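Teaching an arm to handle crates: what we did in February

So, my half of the Viltska project ended up being mostly about data, which I did not see coming when I signed up! Gergely Lengyel took the training code and I took the collecting. The plan was simple enough on paper: steer the arm by hand through a crate-handling task over and over, save every run, and let the model learn from the good ones. We were aiming for 400 runs, and each one had to be labeled with where it started, what got gripped and whether I'd call it a success.

My first 6 runs were terrible. I kept stopping to think in the middle of a move, and all that hesitation goes straight into the recording (the model has no idea I was just being nervous). Eetu Karppinen, who supervised us, told me to practice without recording until it got boring. Good advice, even if it ate up a whole afternoon.

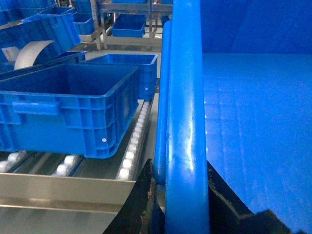 The wrist camera was the part I argued for the hardest. Gergely wanted only the fixed overhead view, and his point was fair: up close, with so much blue plastic everywhere, one crate wall looks a lot like the next one. But the overhead view can't show much of what the jaws are doing, and that's where most of my bad runs went bad. We ended up recording both.

By the deadline I had 300 runs I was happy to hand over, so we missed the target. I threw out plenty for sloppy labels, mostly from the first week when I was still filling in the sheet afterwards from memory. Please don't do that. If we get more time I'd like to redo the off-center starts first, and Gergely wants to try training on the wrist view alone, just to see how bad it gets.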